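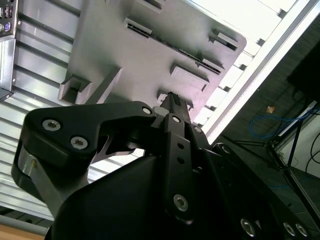 Page last updated: June, 5:20 p.m.

FOR IMMEDIATE RELEASE

Femton counts 1,188 Chimney Swifts into one old smokestack, and we'd like you to come help with the next round

FEMTON – I have been writing these releases for the Femton Swift Watch for a good while now, and most of them have been about parking. So please forgive me if I run on a little this time, as I finally have a big number to share! On the best evening of our spring count, 1188 Chimney Swifts went down the stack of the old Brarner mill on the river side of town. It's the highest count we have ever had there, by a long way, and I was standing in the gravel lot with a clicker in my hand and a very stiff neck when it happened.

If you've lived in Femton any length of time you have seen these birds even if you didn't know their name. They're the small dark ones that chatter and flicker over Main Street on warm evenings, the ones people call flying cigars. They don't sit on wires and they won't come to your feeder. Their feet are made for clinging to the inside of something upright and rough, which used to mean big hollow trees and now mostly means brick chimneys. They eat on the wing, drink on the wing, and break off little dead twigs for their nests without stopping. I've watched them do it over the sycamores behind the library and I still can't tell you quite how they manage.

The way a roost count goes is simple. You get there before sunset and find a spot where you can see the lip of the chimney against the sky. For a long time you see a handful of birds way up high, and you wonder whether you picked the wrong night. Then there are more of them, and they begin to circle, loosely at first and then in a proper ring, and then one bird drops. Then another. Then they pour in, tail first some of them, fluttering at the last second like leaves, and you click and click. Our big night had nearly all of the birds inside in 20 minutes. A Cooper's Hawk came through partway and the whole ring blew apart, and I thought we had lost the count, but they pulled themselves back together over the water and came around again.

We use two counters at every chimney, standing apart, who don't compare until the end. That evening the other one was Pantelis Chrysikopoulos, who has counted at the mill longer than I have and who clicks by fives once things get busy. I click every bird until I can't, and then I go by fives too. We write down both totals, average them, and round to the nearest bird. The same thing is done at each of the 13 chimneys on our list, though I should say that plenty of those had small numbers this spring and two had none. The bakery chimney, which some of you ask about every year, was capped over the winter. I know. I was sad too.

"The ring was wider than the parking lot," Pantelis told me when I asked him for something I could put in this release. "I stopped looking at the chimney for a second just to look at the birds, and then I had to catch up. I don't think I missed many."

I want to be careful about what the number means. One big night doesn't tell you that swifts in general are doing fine. Chimney Swifts have dropped a great deal across North America over the past several decades, and a cold, wet week in spring can push a lot of birds into one warm chimney that would otherwise be spread over several. We had that kind of week just before. The other evenings at the mill were good but not like that one, and when I put the whole season's sheets side by side the town comes out a bit ahead of last spring and a bit behind the one before. So I'm happy, and I'm also going to keep counting.

What happens now

The crowd at the mill has broken up for the summer. Birds that spent the spring nights together have paired off or moved along, and the ones that stayed are nesting, usually just one nest to a chimney, no matter how big the chimney is. The nest is a half saucer of twigs glued to the wall with the bird's own saliva. If you hear a rumbling or a kind of rushing sound in your flue this month, that's most likely adults going in and out, and the high chippering that comes later is the chicks asking for supper. It gets loud for a little while right before they fledge. My own flue sounds like a pot boiling over by then.

Please leave them be until they've gone. Active nests are protected by federal law, and in any case the noise stops by itself once the young birds are out. Keep the damper closed so nobody tumbles into the living room, and save the sweep for fall or winter, after the swifts have left for South America. A clean chimney is a good thing for them, by the way. Creosote buildup can make the walls slick and a nest can come loose from it. If yours has a metal liner with smooth sides, please keep it capped, as birds that drop into one can't climb back out.

The new tower

The other piece of news is that we have a swift tower going up at last! It'll stand at the edge of the community garden on Debnath Street, on the side away from the compost, and it's a tall narrow box on a concrete footing, open at the top and rough on the inside so the birds have something to hang on to. The inside walls are grooved boards and the outside gets a light-colored siding so it won't cook in July. We went back and forth over the color for two meetings. It's going to be tan.

Will birds use it this year? Almost certainly not. It's going in after they have already chosen their spots, and towers often stand empty for a season or more before a pair tries one. Some never get picked at all. I would rather have it standing and weathered by next spring than wait for a perfect moment, and the garden folks were kind enough to let us dig between the bean rows and the fence. There will be a small sign with a drawing of the nest and a place to write down what you see. Please do write down what you see, even if it's "no swifts, one wren."

The mill stack itself isn't going anywhere for now, I'm glad to say. I get asked this every time. The owners have told us they have no plans to cap it or take it down, and they let us stand in the lot during counts as long as we stay behind the orange line and keep the truck gate clear. We're very grateful for that. So please, please don't park in front of the gate. (There, I got parking in after all.)

Come count with us

The fall counts are the ones where we really need people. Swifts begin to gather again in late summer, young birds and all, and the roosts can build for weeks before everybody heads south. We'd like two counters at every chimney on the list and right now we don't have that. You don't need to know any other birds. You don't need binoculars either, and most of us put them down once the birds start dropping, as you see the ring better with your bare eyes. What you need is a folding chair, a bit of patience, and long sleeves for the mosquitoes. Kids are welcome and are often better at this than the grown-ups are.

I'll be holding a practice evening before the fall season begins, where we play a video of birds going into a chimney and everybody counts, and then we see how far apart we all were. The first time I did it I was terribly low. You do get better. We'll pass out clickers and count sheets and go over what to write for weather, and I'll bring lemonade and the good ginger cookies if I can find the recipe.

If you can't make it out in the evening there's still something you can do, and that is to look up on your own block. We're always trying to find chimneys that aren't on our list. If you see swifts diving into one at dusk, note the address or the nearest corner, the time, and your best guess at how many, and send it to us. Don't worry if it's only one or two birds. A pair going in and out in June is a nest, more often than not, and I'd love to hear about it. Please stay on the sidewalk when you look, and ask the neighbors first if you want to get closer.

Reporters who would like to see a roost for themselves are very welcome at the fall counts, and I can explain the whole thing or keep quiet, whichever you like. For the spring count sheets, chimney by chimney, just ask and I'll send you copies. They're in my handwriting, so you may want to call me about the sevens.

About the Femton Swift Watch

We're a neighborhood bird group that counts Chimney Swifts at dusk in spring and fall and keeps track of nesting chimneys around town in the summer. There are no dues. We meet in the back room at the Femton library, and anyone can come.

Contact: Torunn Moen, Femton Swift Watch. Messages can be left at the library front desk. I pick them up most afternoons before 5.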